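Grellton Stop-Motion Starter Kit: quick review

16/07/2023

Short version for people in a rush: good software, decent clamp, terrible manual. Buy it if you already know what a keyframe is. Maybe wait if you don't.

Longer version. I do small animated shorts, mostly two or three minutes, mostly on my own, evenings. My last one was done on an old copy of Midetach and a tripod held together with tape. So when the Grellton kit dropped to $202 in May I caved. You get the software license, a remote shutter, a table clamp with a bendy arm, a small LED panel, and a bag of tie-downs. No camera. Check that before you order, the box art sort of implies there is one.

Setup took me a whole evening. The installer wants an account, then a code, then another code. Then it didnt see my camera until I changed the cable. Not the one in the box, which is charge only as far as I can tell. Why.
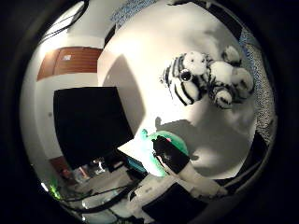

Striped one, lying down on the job.

Once it runs, though, it runs. Onion skin is the best I've used at this price. You can set how many frames back it ghosts, and give each a different tint, so you stop losing track of which arm was where. Playback is instant. Midetach used to make me wait while it built a preview and I would go make tea and forget what I was doing.

Shot a test first. 73 frames, a character turns and waves. Played it back, two bad frames, deleted them, reshot one in the gap. Took minutes. The replace-frame tool lines up the new shot against both neighbors, so you are not guessing. Really like that.

Then the real thing. A chase, no dialogue, 791 frames over two weekends. Software crashed once in all that time and lost nothing, it had saved every frame as it went. Full marks there.

The clamp. Fine on a thick table. On a thin one it creeps. You don't notice until you play back and the whole set is slowly sinking like a ship. I put a folded bit of rubber under the jaw and that fixed it, mostly. The bendy arm holds a light camera ok, a heavy one no chance.

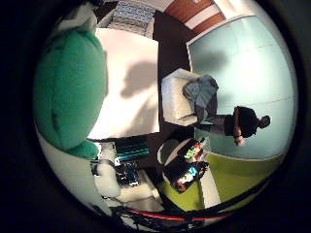
Which brings me to the LED panel, and I have gripes. Brightness is by a little wheel with no click, so brush it with your sleeve and you've got flicker in the shot. I taped mine down. Also it drifts a touch warmer after an hour or so. If you lock white balance on the camera you will see it, slightly, in the long takes. Spend the money on a better lamp, use this one for fill.

Sound side is thin. You can drop in one audio track and scrub against it, and there's a mouth chart for lip sync with a handful of shapes. No second track. I exported and did the sound elsewhere, same as always. The Warmont package has proper multi track but costs a lot more and looks like a tax form.

Export: all the usual stuff, plus an image sequence, which I'd use every time. The preset called "Festival" came out way too dark for me. Avoid, or test it on a short clip frist.

Manual. 19 pages and most of that is safety text in different languages. Nothing on easing, nothing on shooting on twos, the glossary has a word in it that isn't in the manual. There are video lessons on the Grellton site and they're good, but they are for the previous version, so half the buttons moved.

Would I buy it again? At the sale price yes. Full price, hmm. The software alone would do me and they do sell it alone, just not anywhere obvious on the page. Scroll to the bottom.

Pros: onion skin, instant playback, saves everything
Cons: clamp on thin tables, that light, cable, manual
Score: 7 out of 10
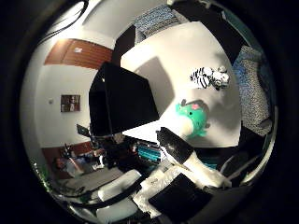 Olaia Peñalver: Agree on the clamp, mine sank through an entire walk cycle and I had to bin it. But I don't think you're fair on the sound. For lip sync one track is plenty, you lock the dialogue before you shoot anyway, and the scrubbing is very accurate. Did you try the remote with the delay turned on? Mine fires twice if I set it to anything over a second. I wrote to Rivas, where I bought it, and they sent a new one that does the same thing.

Ok, fair on the dialogue, my stuff never has any so I'm not the one to ask. Delay at two seconds here and it only fires once. Haven't tried longer. Will have a go tonight and edit this if it does it.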